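The fruit plate, and why I gave up on the bowl

A few of you asked after the last newsletter what had become of my big blue fruit bowl. It's in the laundry with pegs in it, and it's much happier there. Since January the fruit has lived on a plate, one of the round white dinner plates with the fine grey line pattern that I bought at the Kerr Street op shop when they were clearing out their crockery shelf ($2 each, and I should have got the lot!).

The trouble with a deep bowl, at least in my house, was that whatever went in first stayed in until it was a science project. We'd eat the top layer, I'd come home from the shops and tip new stuff over it, and so it went until there was a smell. The one that finished me off was a mandarin. I'll spare you the details, but I had to soak the bowl overnight and I still looked at it sideways for a week.

A plate only holds so much, and you can see pretty well all of it. Apples, a couple of oranges, some bananas, and then you've run out of plate. I put mine down on a striped cloth, because I like a bit of peach and grey under all that yellow and orange, and because it saves whatever's underneath if a piece goes soft on me.
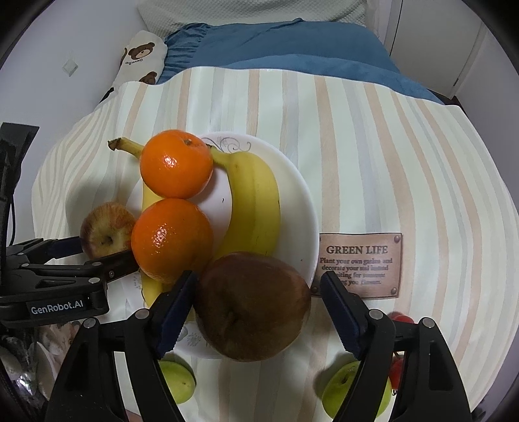
Should bananas really sit on the same plate as the apples?

They'll ripen faster that way, so it depends how quickly you get through them. Apples and ripe bananas both give off ethylene gas, and it hurries everything nearby along. If your bananas are still green and you want them for lunches, put them right beside the apples. If they're already yellow and you'd like them to last a few more days, give them their own spot on the bench, or hang them up. Oranges don't mind much either way.

We go through bananas at such a rate that I don't bother separating them. The ones that do get away from me are peeled, snapped in half and put in the freezer for banana bread. Please peel them first. I once froze them whole, and trying to get the skin off a frozen banana with a butter knife is a good way to lose your temper and part of a thumb.

Now, stacking. I've become a bit of a bore about this. Bananas go down first as a sort of cradle, with the stem poking out over the rim so you can grab it, and the oranges sit up against the curve where they can't roll. The apples go round the outside and do the job of bookends. I used to do it the other way up, with the bananas draped artistically over the top, and every time somebody took one the whole arrangement went for a wander across the table and at least one orange ended up under the fridge.

Green apples and red apples together, if you can manage it. The green ones are for me (I like them sour, with a bit of cheese) and the red ones go to everyone else in the house, who think I'm mad. I buy them loose and pick them over. The Ondura co-op van sells a bag of smaller ones for a good price, and they're lovely for lunch boxes, but I find there's usually a bruised one hiding in the middle, so tip the bag out when you get it home. And peel the stickers off while you're at it! I never remember, and then I find them on the soles of my socks.

Cherry tomatoes are the other thing that turns up near our plate in the warmer months. I leave the green caps on until we're ready to eat them and keep them out of the fridge, where I reckon they lose all their flavour. A 200 gram punnet doesn't see out the afternoon here.

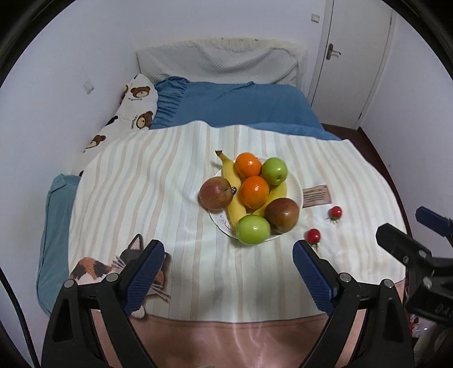

I also do a quick sort at night while the kettle's on. Anything with a soft patch gets moved to the front for breakfast, and anything past that gets cut up and stewed. My stewed fruit isn't really a recipe. Apples in chunks, skin on, the juice of an orange that's gone a bit dry, a spoon of brown sugar and a lid. I cook it low until it slumps. It's good on porridge and it's very good cold, straight from the container, with the fridge door open.

If you want to have a go at a plate of your own, don't go out and buy anything fancy. A dinner plate with a bit of a raised rim is plenty. I did try a wire stand from the Truvel catalogue a couple of years back and it left little grid marks on all the pears.

One last bit of housekeeping. The swap table is back next month, same shed, and we had 58 bags come through last time, most of them lemons. If you've got a tree, lemons are of course still welcome, but if you have anything else at all coming ripe (passionfruit? I live in hope) please bring that too. And leave your egg cartons by the door, we're down to the last few.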